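I wrote the nice pages at the Zadstead Courier. You know the ones: warm headline, smiling CEO, tiny gray word "Partner" at the bottom. In September Vulix paid for 34 of them, and guess who got the job!
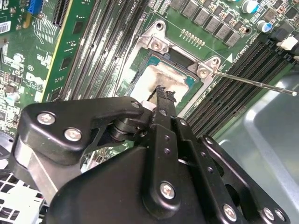 Stanisława Chmielewska wanted to know if readers could tell. I said sure, the word was right there. She got out her reading glasses, then borrowed mine on top of hers, and kept looking.

So I asked Kubiak, our editor, for a bigger word. He gave me five more pages to write (and a muffin).
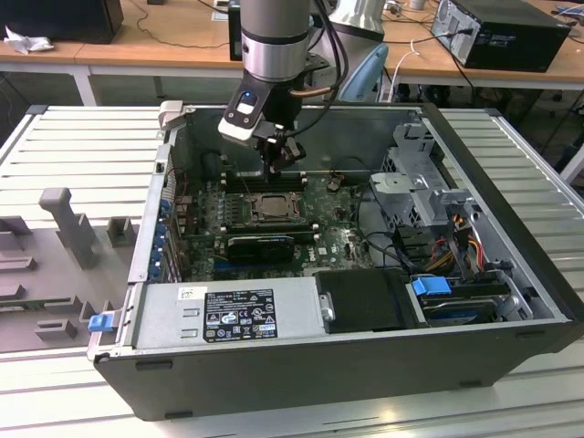
Inside an open computer tower

I did the rest at my kitchen table, calling Vulix "beloved" so often the spellchecker offered it after the V. Then a letter came from a man on Grustance Road. He'd clipped every one of my pieces and wanted to thank whoever was doing such honest reporting on that company. He'd put his savings in it, too.

I read it twice and went looking for my coat.
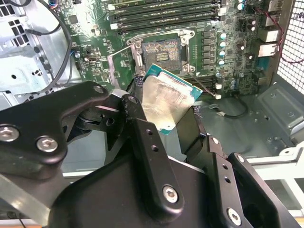

Part Two: Grustance Road

He'd made soup.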